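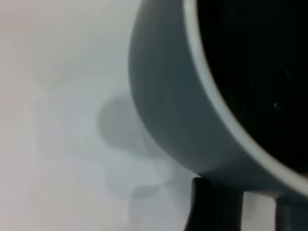
## 4. Recording the spoon and mug task

In this section you record demonstrations for the stirring task with Kinamia. The robot should pick up the spoon from its rest, bring it to the mug, stir, and put it back. You need a calibrated arm (section 2) and two working cameras, one at the wrist and one fixed at the table (section 3). If you changed anything on the wrist mount after the calibration, please do the calibration again before you continue.

The method is the same one we used for the Trirnisberg recordings. There we collected 437 demonstrations and trained the Xia policy on them. If you want to compare your results with ours, please follow the order of the steps and do not change the layout in the middle of a session.

### 4.1 Prepare the table

1. Remove everything from the table which does not belong to the task: tools, cables, paper, screws.
2. Wipe the table with a dry cloth. Small marks that stay on the surface are no problem for the training.
3. Switch on the ceiling lights and close the blinds. Wait until the exposure value in the camera panel does not change anymore, then press **Lock exposure** for both cameras.
4. Place the two wooden blocks on the left side of the work area, one behind the other, with a gap between them.
5. Lay the spoon over both blocks. The metal bowl of the spoon goes on the far block and the handle goes on the near block. The end of the handle should stick out past the near block, so that the fingers can reach it.
6. Place the mug to the right of the spoon. Its handle points to the right, away from the spoon.
7. Fill the mug with a dark drink to a short distance below the rim. Do this with the arm parked.

> **Caution:** Never fill or refill the mug when the arm is enabled. Press **Hold**, wait for the click of the brakes, and only then put your hands over the table.

> **Note:** We use a dark drink on purpose. In our first recordings in June we used clear water, and the policy could not tell the full mug from the empty one in the wrist view. Cold coffee is fine. Hot drinks are not allowed in the robot area.

### 4.2 Check the two views

Open **Session > Views**. The fixed view is used for the position of the objects, and the wrist view is used for the last part of the approach.

1. Move the arm to the park position. In the fixed view the spoon, the blocks and the complete mug must be visible, and the arm must be outside of the view.
2. Press **Save background**. Kinamia keeps this view as the start reference for the session.

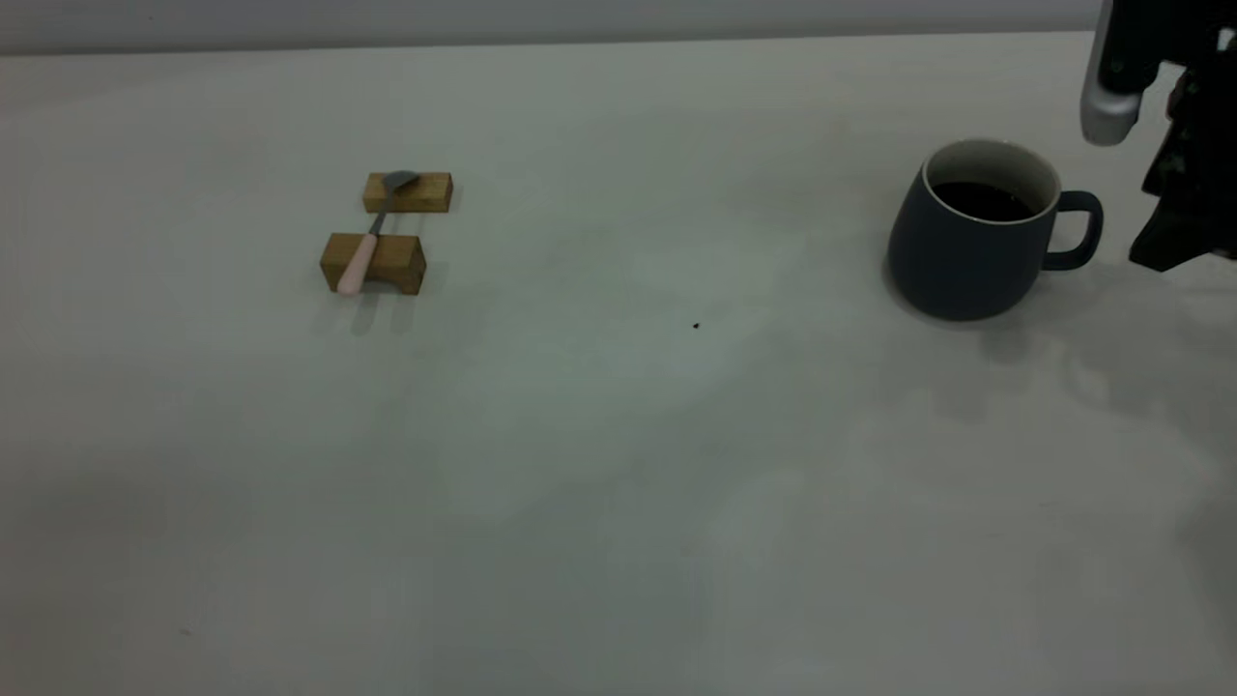 3. Move the arm slowly to the mug side with the jog keys. Look at the fixed view during the motion. The arm may cover a corner of the view, but it must not hide the spoon or the opening of the mug.
4. If the arm hides one of them, change the elbow side in **Arm > Posture** and try again. Do not move the camera. A moved camera makes the old reference useless, and you have to start from 4.1.
5. Now look at the wrist view while you bring the fingers close to the mug. You should see the rim, a part of the outer wall and the fingers at the bottom of the view. It is normal that the mug does not fit completely into the view at this distance.
6. Check the shadows. The arm throws a wide soft shadow when it stands over the right side of the table. Soft shadows are accepted, but a hard shadow with a sharp border means that a desk lamp is still on.

> **Caution:** The mug is ceramic. Set the finger force to level 2 before you come near to it. At higher levels the fingers can push the mug over or break the rim.

### 4.3 Record

1. Select the task file `spoon_mug` and type your operator name.
2. Press **Start**. The arm goes to the start pose by itself – keep your hands away from the table.
3. Guide the arm to the spoon and close the fingers on the handle.
4. Lift straight up until the spoon is free of both blocks, then move to the mug.
5. Lower the spoon into the drink and stir 3 turns. The direction is free, but please use the same direction in the whole session.
6. Lift the spoon, let it drip over the mug, and bring it back to the blocks.
7. Open the fingers, park the arm and press **Stop**.

One demonstration should not take longer than 60 seconds. Kinamia stops the recording at this limit and marks the file as `timeout`. Files with this mark are kept on the disk but are not used for training.

If the spoon slips during a demonstration, you can continue when it is still between the fingers. If it falls on the table or into the mug, press **Discard**. Mistakes that you corrected during the motion are useful. Please do not delete them only for the reason that they look ugly.

### 4.4 Reset between demonstrations

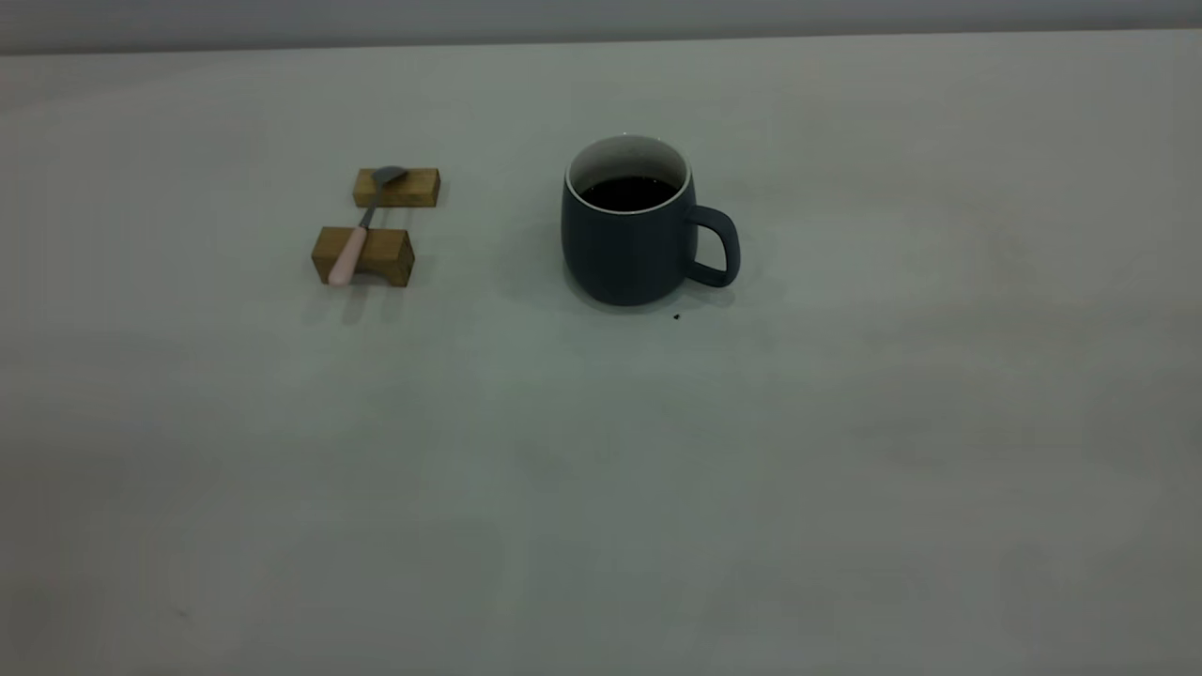 1. Press **Compare**. The program lays the saved background over the live view with half transparency.
2. Correct the blocks first, then the spoon, then the mug. When you move a block under the spoon, the spoon usually turns a little, so this order saves time.
3. Shift the mug a small distance from its last place. The policy needs to see different positions. Keep the handle to the right side.
4. Look at the level in the mug and refill if necessary.
5. Press **Ready**.

The overlay is only a help for the eye. The blocks should match it closely, the mug should not.

### 4.5 Known problems

**The wrist view becomes too dark near the mug.** The exposure was locked before the lights were warm. Unlock it, wait, and lock it again. Discard the demonstrations that were recorded with the wrong value.

**The spoon turns in the fingers.** The rounded handle is difficult for the flat pads. Kourosh Moradi tested the softer Zerkska pads and they hold better, but all files in the Trirnisberg set were made with the standard pads. Do not mix both types in one set.

**Compare shows a shifted table.** The fixed camera was touched. Tighten the clamp and begin a new session with a new background.

Questions about the task file go to Weronika Kubiak. For training the policy with your recordings, continue with section 5.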